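Table basket

A table basket is a small open container kept on a table, counter or desk to hold whatever would otherwise be lying on the table, counter or desk. It is a close relative of the tray, the catch-all bowl and the kitchen drawer, and shares with the last of these a tendency to fill with rubber bands. Most are rectangular or oval, woven or made to look woven, and low enough to see into from a chair.

Materials

Willow, rattan and seagrass are the traditional choices. Molded and woven plastics have taken over much of the cheaper end of the trade, chiefly on the grounds that they can be rinsed in the sink and do not shed on the toast. Plastic strand baskets keep the braided pattern of the older kinds, including the thick rolled rim, which in willow holds the whole thing together and in plastic is there partly out of respect.

Sloping sides are common. They allow baskets to be nested for shipping and storage, and they reduce the room at the bottom, where the small items go and are later looked for. Handles, where fitted, are usually openings in the end walls. Color was long a matter of leaving the material alone, but orange, red and turquoise have sold steadily in plastic.

Use

The standard advice is to give each basket one purpose, such as bread, mail or cleaning supplies. Hamish McKinnon, whose household manual The Clear Surface remains in print in Cutbridge, observed baskets in a number of local kitchens and recorded 746 objects in all, of which bread made up 2. He recommended emptying the basket every June. The second edition drops the recommendation.

On white tables the basket has the further job of hiding a portion of the top. Matte white surfaces show crumbs, pencil, coffee rings and the gray scuffs left by sliding things across them, and a basket left in one spot will in time preserve a clean patch of its own shape. Owners who discover the patch tend to put the basket back.

Care of the table beneath

A basket should be lifted, never dragged, when the table is wiped. Grit caught under a woven base is the usual source of fine scratches. Loose crumbs are brushed off first, after which a damp cloth or pad does for most marks.

Two-layer pads, with a coarse side for scrubbing and a soft side for finishing, are sold for general household use. The coarse side is the one people reach for. On painted and matte finishes it can leave a shiny spot more noticeable than the original stain, and the makers' leaflets say so in small type. Pads should be rinsed after use and stood on edge to dry. A pad left flat on the table overnight may mark it, thereby securing its own employment for the next day.

Manufacture

The firm of Arkitz began making a braided plastic basket at its Tautahi works as a sideline to garden chairs, using the same strand. The first run was 247 baskets, intended as gifts for retailers. Orders eventually reached more than 3,800 a year, and the chairs were discontinued. A rival model from Nemton had a lid, which allowed things to be placed on top of it, and was considered by its buyers to be a second table.
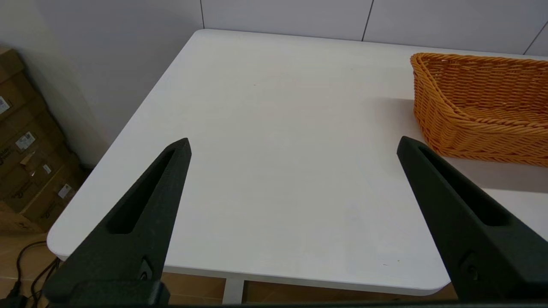
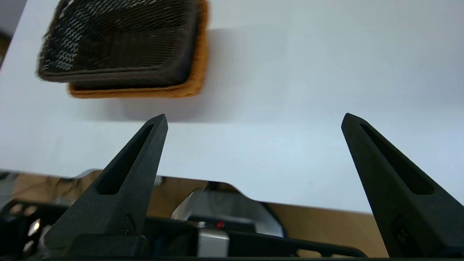
What should be used to clean a woven plastic basket?

Warm water, a little dish soap and a soft brush worked along the strands. Rinse it well and let it drain upside down before it goes back on the table.

See also: Bread basket; Catch-all; Scouring pad; Tray

Page last edited 28/09/2024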